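Giving up my 3 p.m. coffee, week three

So I've been at this since the start of August and I promised a few of you an update, mostly because my friend Eftychia keeps texting me "STILL ALIVE?" with a skull. Yes, still alive! A little grumpy.

For anyone new, I used to have a big mug at breakfast, another one mid-morning, and then the afternoon one, which I loved the most and which was wrecking my sleep. I'd be lying there at one in the morning planning what I'd say at meetings that weren't even scheduled. I kept blaming the mattress (poor mattress, we spent 700 dollars on it).

The first week was awful. I had a headache that sat right behind my left eye and I snapped at a very nice man at the Navarrete bakery about a cinnamon roll. I went back and apologized and bought 3 more rolls, so he did fine out of it.

Week two I tried swapping in decaf. Eftychia swears by the one from Dralel, and it's okay with a lot of milk - like, a lot of milk - but by itself it tasted like the inside of a cardboard box to me. Then my sister mailed me some roasted barley stuff and I'm kind of obsessed with it now. You let it sit for ages, longer than the packet tells you to, and it gets this toasty, almost burnt-popcorn smell. 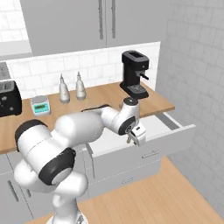
The sleep part is better, though not every night. I'm dropping off before midnight most of the time and I've stopped waking up at four to worry about the gutters. I do still get a slump after lunch, and what helps is walking down to the library and back, even if I don't go in. If it's raining I just do the stairs a few times and feel silly.

Morning coffee stays, by the way. Don't even ask! I'm thinking of making the mid-morning one a half cup next, and if anybody has a barley brand they like, leave it in the comments, I'm down to my last few spoonfuls.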